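4.2 손에 쥐는 그리퍼 키트의 사용 평가

저희가 이번에 살펴본 것은 Clomus 사에서 내놓은 수집용 핸드헬드 그리퍼 키트로, 로봇 팔 없이도 사람이 직접 손에 쥐고 조작 시연을 기록할 수 있도록 꾸며진 제품이다. 처음 상자를 열었을 때는 솔직히 조립이 꽤 번거롭지 않을까 걱정도 했는데, 설명서가 차분하고 친절하게 쓰여 있어서 공구를 오랜만에 잡아 본 연구원도 큰 어려움 없이 따라갈 수 있었다. 한 벌을 조립하고 영점을 맞추는 데 걸린 시간은 42분이었다.

평가는 4월에 Justska 연구실의 작업대에서 진행하였다. Marlene Coutinho와 Danang Pangaribuan이 번갈아 키트를 잡고 시연 300회를 기록하였으며, 한 사람이 쉬지 않고 이어서 작업하는 시간은 최대 25분으로 정해 두었다. 손목에 전해지는 부담은 생각보다 가벼운 편이었지만, 손이 작은 참여자에게는 손잡이 둘레가 조금 크게 느껴진다는 의견이 있었고, 이 점은 제조사에도 정중히 전달하였다. 비교 대상으로 삼은 Grornon의 키트는 손잡이가 한결 가는 대신 손가락을 벌리는 데 힘이 더 들어, 어느 쪽이 낫다고 잘라 말하기는 어려웠다.

시연은 매번 손가락을 넓게 벌린 상태에서 시작하도록 하였다(그림 3). 시작 자세를 이렇게 통일해 두면 나중에 구간을 나눌 때 손이 훨씬 덜 가고, 새로 합류한 분들께 방법을 설명드리기도 한결 수월하다. 손가락 안쪽 면은 평평하고 무광이며, 작업면으로는 결이 드러나는 밝은색 목재를 사용하였다.

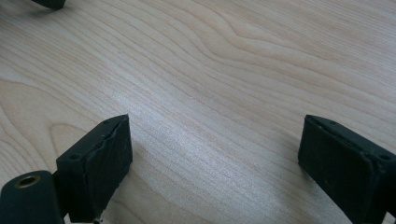 그림 3. 밝은색 목재 작업면 위에서 두 손가락을 벌린 그리퍼. 왼쪽 아래에 황동색 테가 둘린 원통형 부품이 일부 보인다.

목재 표면의 은은한 반사가 영상 기반 위치 추정에 어떤 영향을 주는지도 궁금한 부분이었으나, 이번 평가에서는 조명 조건을 따로 바꾸어 보지 못하였다. 이 문제는 Thu Vương이 준비하고 있는 후속 실험에서 다룰 예정이며, 손잡이 둘레에 관한 설문 문항은 부록 B에 실었다.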